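The Kumer Bench Top – one winter in

Posted in March by Tapio Kemppainen

I put off writing this because I wanted to use the thing properly first. My old work surface was a door on two trestles, and it bounced every time I leaned on a chisel, so last fall I finally gave in and ordered the Kumer top in the light oak color. It came to 568 with delivery, without legs. You pick those separately, and I went with the Dolel folding frame on the advice of the guy at the Plitton counter, who was very patient with me and my bad drawing.

First thing to say is that it's heavy! The paperwork says 70 pounds and I believe every one of them. I got it off the driver's cart and into the garage by walking it on its corners, with an old bath mat underneath, and I wouldn't do that again. Get a second person. My neighbor came over when I was nearly done, of course, and we lifted it onto the frame together in ten seconds.

Fitting it took me most of an afternoon. The frame goes on with eight screws and the instructions are one sheet of drawings, no words at all, with two of the brackets shown the wrong way around (I'm fairly sure of this, I tried it both ways). I drilled my own pilot holes and put one of them in the wrong place, so there's a spare hole now that I keep meaning to fill. The stuff takes a screw nicely, though. No crumbling, no splitting near the edge, and the screws have stayed tight all winter with a lot of hammering going on overhead.

The surface is what I like best. It's pale enough that pencil lines show up and it makes the whole corner brighter in the evening when I've only got the one lamp on. Glue scrapes off if you catch it the same day. I left a blob over a weekend and it took a bit of the finish with it, so now I lay down paper first – a habit I should've had 20 years ago.

What I don't like: the edges. They come quite sharp out of the box, and I went over mine with 120 grit before I did anything else. I also think a top at this price should come with some kind of tool tray or at least a hook or two. I bought a Seppälä rail to go along the back for my squares and clamps, and that was another 21 on top. Tape still ends up wherever I last used it, mostly the masking tape, which I go through like crazy when I'm painting. 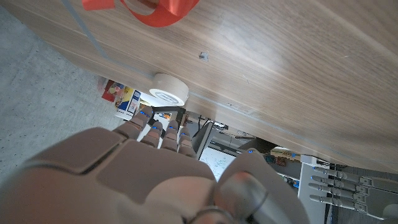
Marjut wanted to know whether the Dolel frame wobbles when it's fully extended, as hers did on a wooden deck until she swapped the feet. Mine sits on the garage floor and I've had no trouble, but I keep it one notch below the top setting, so I can't promise anything for tall people.

Would I buy it again? Yes, though I'd wait for a sale and I'd look harder at the shorter version, as I hardly ever use the far end for anything except piling things up. If you mostly do small jobs, get the short one and spend the difference on a decent vise. I'm still shopping for mine, so if you have one you love, leave a comment.

Related reviews
Dolel folding frame: first look
Seppälä wall rail, short and long
Five glues for cold garages
Plitton hand planes for beginners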